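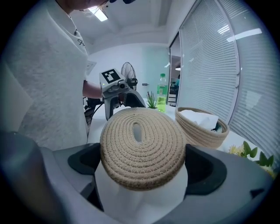

The second-stage equipment money is mostly still where you put it, and I would like to explain why before somebody in Undenbridge asks for it back. When we wrote the bid we assumed the hand-held grippers would be the cheap line and everything around them would be dearer. We now work them in pairs, one to each operator, and the tasks have got fussier. Picking up a plastic bottle was fine for the first month. Getting two padded fingers round the rim of a coiled rope lid, with its basket waiting on the table behind, is slower work and a fairer test of what we ought to buy next.

Spending to date

The grant for this stage was 3,060 pounds. Of that, 441 has gone on replacement finger pads, cables and a second set of printed markers. The first set was laminated in gloss, which the tracking software disliked and which I had personally approved. The new ones are matt.

The remaining 2,619 is uncommitted. I had hoped to report a purchase order by now. I can report three quotations and a long correspondence about postage.

What we want to buy

The original plan named one bench-mounted arm from Trirkent, to replay the movements we record by hand. Their price has gone up by almost a third since the bid went in, and no longer includes the mounting plate, without which the arm is a very good paperweight. Rirkix will lease us a smaller one for 2,000 for the year, plate included, with an option to buy at the end. It lifts less. Nothing on our task list is heavy, so I can live with that.

Tien-fu Fang has gone through both specifications and prefers the lease. His one worry is the wrist, which turns less far than a human one and may struggle with lids that have to be tipped upright before they are set down. Rirkix have agreed to a fortnight's trial on our own objects. We will start with the rope basket and work down to the things we know are easy, so that morale has somewhere to go.

Wanyama also quoted. Their arm was excellent and cost more than the room.

Things that slipped

Recording is behind by 2 weeks. We lost most of one to the markers and the rest to a cable that worked whenever anybody came to look at it. The operators have caught up a little by doing shorter sessions with more changes of object, and we shall keep to that.

The risk assessment for a powered arm has not been started. It needs to be, as the present one covers only tools that stop when you let go of them.

What we need from you

Please confirm that the equipment line may be spent on a lease. The award letter says "purchase" throughout, and finance here reads award letters very closely. If the answer is yes, we would place the order after the trial and hold the remaining 619 for pads and cables, which wear out faster than I budgeted for.

If the answer is no, we would need to return to Trirkent and find the difference elsewhere, and I would ask for the reporting date to move to February.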